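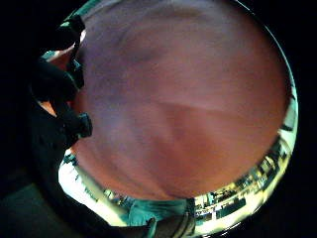 How often should I empty a rainwater tank first flush diverter?
After every decent rain, or fit a slow drip valve and check it monthly.

Fakstead_Phil
monthly?? mine clogs in 2 weeks, gum leaves everywhere. Clean the screen too. 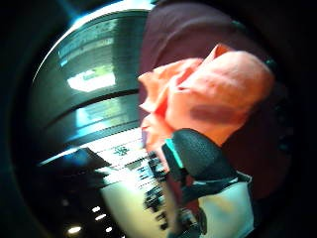 nmaillard
Depends on your roof. Ours is 900 litres off the shed, never clogs. I do wipe things down in August though – any old rag does, orange cloth on ribbed metal like that is fine, just no bleach near teh inlet.

Vanags
disagree, a bit of bleach is fine if you rinse. And leave the drip valve
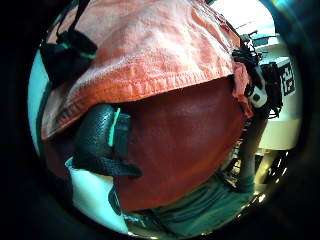
open over winter, otherwise it just sits there and stinks.

Fakstead_Phil
not drinking from yours then mate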